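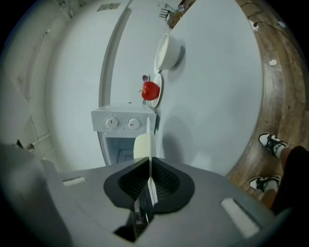
Who writes the praise on the back of a book?

Mostly other authors, and they are usually asked to do it by the publisher, the editor or the writer of the book.

3 min read

By Haiyan Xue

Pick up a novel and turn it over. There is probably a short paragraph telling you a bit of the story. Near it there may be a line like "I couldn't put it down!" with somebody's name underneath. That line is called a blurb. (Some people use the word for the story paragraph too, so it can get confusing.)

A blurb looks like a review, but you should be careful with it. A reviewer gets to say a book is dull. Have you ever seen a back cover that said "The middle part is boring"? Neither have I, and I have read a lot of back covers.

How does a blurb get there?

Let's say a company called Jeseck is going to publish a novel named The Vodier Clock. Months before it goes on sale, Jeseck prints some early copies or sends out a computer file. These go to 20 writers with a polite letter. Would you read this? If you like it, would you send us a sentence or two?

Many of them never answer. They are busy, or the book isn't their kind of thing. A few write back with something nice, and the publisher picks the nicest bits for the cover. You don't find out who said no.

Do they read the whole book?

Many do. Some say openly that they don't always have time. When a blurb could fit any book at all ("Magical! A triumph!"), I start to wonder. When it says something you could check, such as "the chapter on the frozen canal made me laugh out loud," I trust it more.

Are they friends?

Sometimes. Writers meet each other at schools, libraries and book fairs. They may have the same editor, or the same publisher. A friend can still mean every word. But if your best friend told the class that your poem was wonderful, the class might want a second opinion.

What about the three little dots?

Watch these closely. Imagine a newspaper in the town of Zelach prints this about our clock book: "An amazing amount of time is spent on train tickets, and the ending is a mess." A cheeky publisher could put "Amazing ..." on the cover. The word really was in the review. The meaning has gone missing. Most publishers wouldn't go that far, but dots mean that words were taken out, and it is fair to ask which ones.

And "bestseller"?

There isn't one single list of bestsellers. There are lots of them, and they count in different ways. A list might cover one week, one store or one very small kind of book. "Number 2 bestseller" sounds grand until you ask, on which list? For how long?

Prizes are a bit like this too. Winning the Correia Prize is one thing. Being one of 57 books "entered for the Correia Prize" may only mean that somebody filled in a form.

So should you ignore the cover?

I wouldn't. A cover can tell you what sort of book the publisher thinks it is. If three writers of spooky stories have praised it, it is likely to be spooky. I just wouldn't let the cover decide for me.

Try this at the library. Take a book and read the first page before you look at the back. Then open it somewhere else, page 80 if it has one, and read that page as well - first pages get polished a lot, and pages in the middle have to manage by themselves. Now read the blurbs. Do they sound like the same book?

12 shares | 4 comments

Get our young readers' newsletter every February and fall. Ask a grown-up before you sign up.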